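Introduction to Retail Management
Unit 3: Shelf Space and the Small Store

Please read these notes before the Sunday session. They cover the same material as the slides, but the part on facings is longer here, for the reason that many students asked for it last term.

1. Why shelf space has a price

A store pays rent for its floor, but it earns money from its shelves. When a product stands on a shelf and does not sell, the store still pays for the light, the cleaning and the staff hours. In this course we call this the holding cost of the shelf. It is different from the holding cost of stock, which we studied in Unit 2. Please do not mix the two in your homework.

The usual measure is sales per meter of shelf. Take the weekly sales of a product group and divide by the length of shelf it uses. Our practice store, Omham, sold 1,443 units of snacks and drinks in one week. Of these, 601 were snacks. The two groups had the same length of shelf, so the drinks did better in units. In money the result was the opposite, and in class we will discuss how this can happen.

2. Facings

A facing is one unit of a product that the customer can see from the front. If three bottles stand side by side, the product has three facings. Bottles standing behind them are stock, but they are not facings.

More facings bring more sales, but the effect becomes weaker with each one added. Going from one facing to 2 usually helps a lot. Going from six to seven helps very little, and the space could be given to another product. A new product, for example the Jumance fruit drink in the case study, needs extra facings in its first weeks, as customers do not search for it yet.

Soft packages are difficult to face. A bag does not keep its shape, and it slides or leans when the one next to it is taken away. Cans and bottles are easier, although round packages may turn so that the name is hidden.

3. Neighbors on the shelf

Products that are used together can be placed close together. Salty snacks beside drinks is the oldest case of this, and it is found in very small stores as well as in large ones. The customer comes for one group and meets the other without walking.

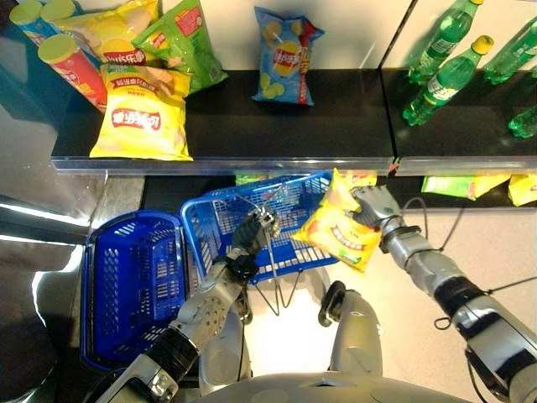
4. Price labels and edge strips

The label must be under the product it belongs to, with its left side in line with the first facing. Old labels should be removed completely before a new one goes in. In the Pendora survey, wrong or missing labels were the complaint that customers mentioned most often.

5. Homework

Read the Tsao case, pages 2 to 3 of the reader. Then draw a shelf plan for one product group in a store near your home. Write the number of facings for every product and explain two changes that you would make. One page is enough. Drawings by hand are accepted if the numbers can be read clearly.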